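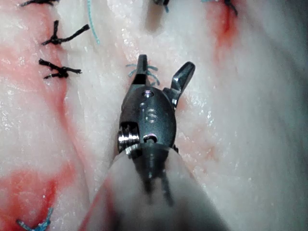 V字に開いた器具の先端。つや消しの濃いグレーで、縁に小さく光が乗っている。

9月 作業ノート サテン仕上げの続き

朝8時すぎから工房。湿気がひどくて、入ってすぐ除湿機のタンクを空けた。先月分のテストピースは引き出しに入れっぱなしで、奥の列がうっすら茶色い。油紙をケチるんじゃなかった。錆びたのは捨てずに、磨き直しの練習用として赤い箱に移してある(使いたい人はどうぞ)。

本題。Odoiの展示用に作っているペーパーナイフと栓抜きの表面、いまだに「これだ!」という艶にならない。欲しいのは、しっとり暗くて、面では光らず、角だけ細く光る感じ。鏡面は指紋がべたべた目立つし、ブラストだけだと粉をふいたみたいに白っぽくなる。その中間がなかなか遠い。

まずブラスト。メディアは前回と同じClulbridgeのガラスビーズの細かいほう。圧は前回より下げて、ノズルも少し離した。試験片41番は当てる時間が長すぎて、面はきれいなのに角がだれた。ぱっと見は均一で「お、いいじゃん」と思ったんだけど、窓際に持っていったら角の光がぼんやり太い。47番は同じ圧のまま往復を減らしたもので、こっちは角が残った。ただし右下に当て残しがあって、斜めから見ると三角形にてかる。手首の返しで毎回そこだけ逃げてしまう癖があるらしい。次は治具を回しながら当てる。

そのあとTurnenのバレルに放り込んで5時間。昼をはさんで止めに行ったら、水が真っ黒でびっくりした。コンパウンドを入れすぎたかも。すすぎに妙に時間がかかって、流しの網にメディアのかけらがたまっていた。次に使う人、網は私が掃除しておいたけど、排水の流れがまだ少し悪いです。

バレル上がりの印象。白っぽさはかなり引いた。とくに47番は、乾かした直後に「あ、近い」と声が出たくらい。でも油を薄く引いたら急に黒光りして、また別物になってしまった。乾いた状態で決めるのか、油を引いた状態で決めるのか、そこを先に決めておかないと比べようがない。展示では触ってもらうつもりなので、手の脂が乗ったところで見るのが正しい気がしてきた。とりあえず半分だけ油を引いて、境目が見えるようにして棚に置いた。

午後は手磨き。Okhamの不織布パッドを細い帯に切って、一方向だけにひく。往復させると戻りの線が混ざって、せっかくの目が濁る。頭ではわかっているのに、疲れてくると手が勝手に戻るんだよなあ。途中から、ひき終わりでパッドを必ず浮かせる、と口で唱えながらやった。隣で作業していた人には相当うるさかったと思う、ごめんなさい。

73番は手磨きだけのもの。ブラストもバレルもなし。これが意外によくて困っている。目は揃っていないけど、光がやわらかくて、見る角度で表情が変わる。問題は栓抜きの内側の曲面で、パッドが入らない。割り箸に巻いてみたけど、角に当たってすぐ裂けた。竹べらを曲面に合わせて削って、そこに両面テープで貼るのを試したい。竹べらは棚の下の段に古いのがあったはず。

それから、角の光について。面をいくら追い込んでも、角が丸いと全体が眠く見える。逆に面が多少まだらでも、角にすっと細い線が出ていると急に締まって見える。なので順番を変えて、面を全部終えてから最後に角だけ細かい砥石で軽くさらうことにした。力はほとんど入れない。砥石の重さだけ。47番の片側でやってみたら、これが本当によかった! 反対側と並べると違いがはっきりする。もっと早くやればよかったなあ。

照明の話も書いておく。作業台の蛍光灯の下では41番と47番の差がほぼわからない。窓の光だとすぐわかる。夕方の斜めの光だと、わかりすぎて全部だめに見える。展示場所の照明をまだ確認していないので、Odoiに電球の色と向きを聞くこと。上から真下に当たるなら、面より角のほうが目立つはず。

写真を撮って比べるのは早々にあきらめた。露出がちょっと変わるだけで、艶がまるで別の金属に見える。結局、現物を並べて布をかけておいて、ぱっとめくった最初の印象をメモするのがいちばん当てになった。今日の順位は、47番(角をさらった側)、73番、47番(さらってない側)、41番。

やること
・治具の台を回せるようにする。古いろくろの軸が使えそう
・コンパウンドを減らしてバレルをもう一度。ほかの条件はいじらない
・竹べらを削る。曲面の型は紙で取ってある
・油を引いた半分、明日の朝に曇りと指紋を見る
・Okhamのパッド、残りわずか。注文のとき細かいほうを多めに
・排水。ぬるま湯を流してもだめなら下のトラップを外す

17時半、片づけ。指先が真っ黒で、石けんで洗っても爪の際が落ちない。手袋は在庫切れだったので、これも注文に追加。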